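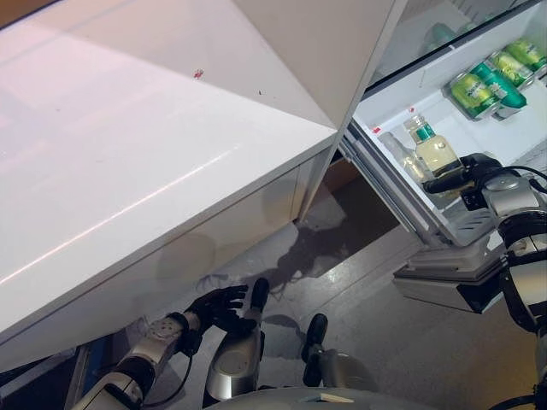 Re: [workshop-bots] Grip force on smooth bottles
Date: 2021-02-08

Hello all,

Sorry for the slow answer to this one. I wanted to go back through my January notes before saying anything daft.

> Our hand copes nicely with cans but squashes anything soft.
> Do you use one grip setting for everything, or change it
> for each object? We're on the stock Stirnov hand driver.

We change it, and I do think it's worth the bother! In our Jondeck config the cans have a closing limit of 90 and plastic bottles get 17, which sounds terribly feeble until you remember how little there is to push against when a bottle is nearly empty. The fridge job lives in the Milesero branch, revision 1103, if you'd like to borrow the numbers (please do, and tell me if they're rubbish on your hand).
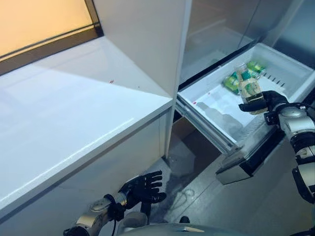 Right hand round a plastic bottle, over the open freezer drawer.

The other thing I'd suggest is teaching the grasp low on the bottle, well below the shoulder, and giving the wrist a little room to tilt. We keep the left hand open and out to the side while the right one works, mostly so that the two arms don't try to share the same bit of space in front of the drawer.

Do check your wrist cables as well. I've been meaning to shorten ours for ages, and a loop that looks harmless on the bench can be a nuisance next to a drawer handle.

Happy to send the whole config if anyone wants it, it's a small file.

Warm wishes from the Zoëga bench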